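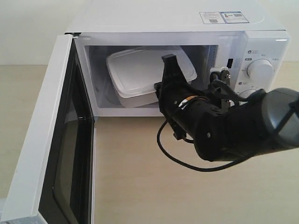 White two-knob microwave with the door open, lidded container inside

Lid on or lid off? (microwave question)

boram_ok
Okay, settle something for us. We got a plain little microwave for the break room at Varnasbridge, two round knobs and that's it, and I love it. What we can't agree on is the containers. I bring rice and leftovers in a white plastic one with a snap-on lid, same kind as in my pic, and I've always left the lid sitting on top with one corner popped. Seon-mi says lids should never go in at all. Who's right??

normand_l
Seon-mi. Take it off and put a damp paper towel over the food. Lids warp, and then they never snap shut again. I've thrown out 2 that way.

taeyang_w
Disagree! One corner up is fine if it's marked microwave safe. I've done it for 7 years with the same set (Jarnov, the cheap ones) and they all still close. What you can't do is leave it snapped down all the way round. Did that once with soup on a Tuesday and was wiping the ceiling of the thing till two.

normand_l
Seven years of tomato sauce in the same plastic? What color are they now?

taeyang_w
Orange. They're orange, Normand. They work great.

moonyoungsook
Check the bottom of the box AND the lid, they aren't always the same plastic. On mine the box is okay and the lid says no. Also make sure it's sitting flat on the glass plate before you shut the door. If a corner catches, the plate doesn't turn and you get lava on one side and ice on the other.

boram_ok
Ohhh, I never thought to check the lid separately. Will look tonight. Anyone know about power? I just run it on high and hope.

moonyoungsook
Medium and longer for rice, with a spoonful of water. Stir halfway. High is for coffee.

normand_l
Or move it to a bowl. A bowl costs nothing and there must be 400 of them in every office kitchen.

boram_ok
Not in ours, we have one and it has somebody's keys in it.

boram_ok
Update: box has the little wavy symbol, lid has nothing on it. So paper towel for me, and Seon-mi is being unbearable. Still not buying a bowl.

taeyang_w
Team corner up forever.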